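# 그라브빌 교회 교육부 모임 회의록 (8월)

참석: 나딘 나스랄라(진행), 부커 오카포르, 우스티나 트카첸코, 운누르 미켈센(기록)
결석: 랑느헤이뒤르 잉바르손 (미리 연락이 있었습니다)
시작: 저녁 7시, 나딘 님의 기도로 시작했습니다.
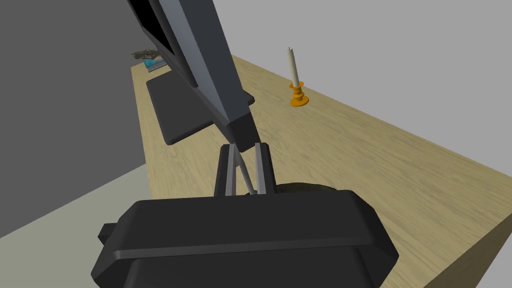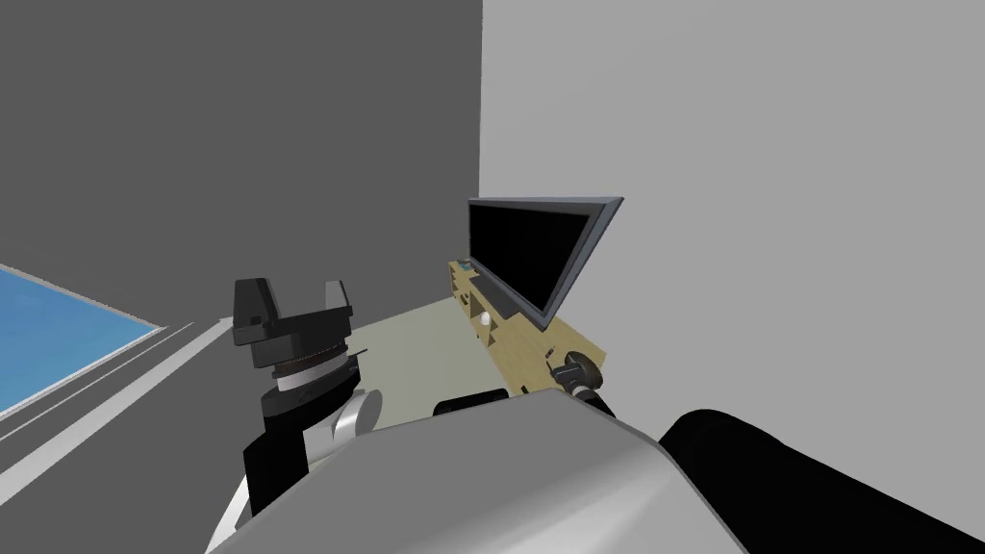

**1. 가을 성경 공부 반**
가을에는 성경 공부를 두 반으로 나누기로 했습니다. 아침반은 오전 10시에 시작하고, 룻기를 읽습니다. 저녁반은 마가복음을 읽습니다. 아침반의 자리에 대하여 이야기가 길었습니다. 부커 님은 모니터가 놓인 밝은색 나무 책상 같은 것이 한 개 있으면 인도자가 성경 본문을 화면에 크게 띄울 수 있다고 말씀하셨습니다. 우스티나 님은 어르신들이 종이로 읽는 것을 더 좋아하신다고 하셨습니다. 의논한 결과, 첫 달은 종이 교재로 하고 그 다음에 다시 정합니다. 교재는 20부를 인쇄합니다. 글자 크기는 지난번보다 크게 합니다.

**2. 저녁반 인도자**
랑느헤이뒤르 님이 봄까지 인도하셨지만, 가을에는 로크스테드에서 일을 하시기 때문에 매주 오시기가 어렵습니다. 나딘 님과 우스티나 님이 번갈아 인도하시는 것으로 정했습니다. 랑느헤이뒤르 님은 한 달에 한 번 오실 수 있다고 편지에 쓰셨습니다. 그 날짜는 아직 모릅니다. 운누르가 여쭈어 보겠습니다.

**3. 성경 공부 후의 점심**
아침반이 끝난 뒤에 원하는 분들이 함께 점심을 드시는 것을 계속합니다. 리르데일 식당은 20명까지 예약을 받습니다. 식사비는 각자 냅니다. 부커 님은 식당까지 걷기 어려운 분들을 위하여 차가 필요하다고 하셨습니다. 차를 운전할 수 있는 분을 주보에서 찾기로 했습니다.

**4. 청소년 수련회**
장소는 로크스테드 호숫가의 수련원입니다. 기간은 3일입니다. 우스티나 님이 수련원에 전화하셨고, 방은 아직 남아 있다고 합니다. 참가비에 대해서는 의견이 달랐습니다. 나딘 님은 형제자매가 같이 가는 가정은 두 번째 아이부터 반값으로 하자고 제안하셨고, 모두 찬성했습니다. 부모님 동의서는 작년 것을 고쳐서 씁니다. 작년 동의서에는 알레르기를 쓰는 칸이 없어서 불편했습니다.

**5. 찬송가 책**
스라스타르도티르 서점에서 헌 찬송가 책을 기증하고 싶다는 연락이 왔습니다. 우리가 쓰는 판과 같은 판인지 먼저 확인해야 합니다. 판이 다르면 번호가 맞지 않아서 예배 때 쓸 수 없습니다. 부커 님이 서점에 가서 보시겠습니다.

**6. 기타**
- 주보의 청소년 소식은 이번 달부터 우스티나 님이 쓰십니다.
- 모임 시간을 30분 일찍 하자는 의견이 있었지만 정하지 않았습니다.
- 지난 회의록은 한 곳을 고치고 승인했습니다(나스랄라 님의 성함 철자).

**할 일**
- 나딘: 저녁반 순서표 만들기
- 부커: 서점 방문, 식당 예약
- 우스티나: 수련원에 다시 전화, 동의서 수정
- 운누르: 교재 인쇄, 랑느헤이뒤르 님께 연락, 주보에 운전 광고

다음 모임 날짜는 나딘 님이 메일로 알려 드립니다. 부커 님의 기도로 마쳤습니다.

기록: 운누르 미켈센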